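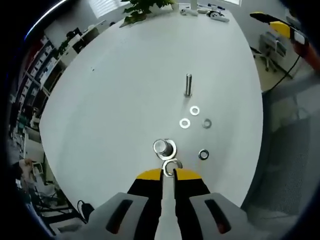 Washers and a bolt on a white table

Where do I send a translated novel if the small presses are shut to subs?

Finished translating a novel, 400 pages in the original, mine's a bit shorter. Author is happy, rights are still with her. Tried Prendergast in May and got an auto reply saying closed till further notice. Any publisher still reading translations without an agent? Also do I send the lot or just a sample?

Posted by stotitz_reader

Sample, always. 2 chapters plus a one page synopsis, and a note saying who holds the rights - in writing, not "she's happy". Esura read unagented stuff when I last looked, fiction only. They took 64 days to answer me. A no, but a proper one with comments.
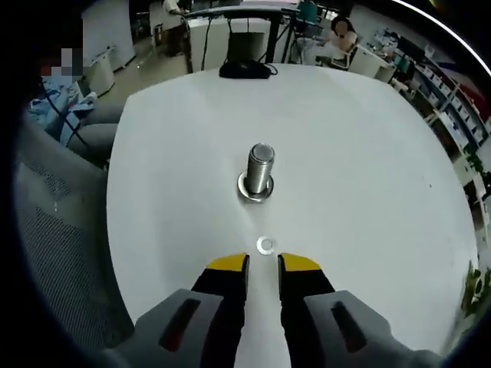 Also check if the original sold at all. Mine had done 1,076 copies and they did ask, so have the figure ready. Low isn't the end of it, just dont fudge it.

Posted by inkandtea

Try magazines first. Flirkusik takes extracts up to 3000 words I think, maybe less now. Looks good in the covering letter.

Posted by marginalia_b

Don't bother, they all want crime these days

Posted by oldpaperback

Thanks both, will get somthing signed with the author before I send to Esura. Not crime sadly.

Posted by stotitz_reader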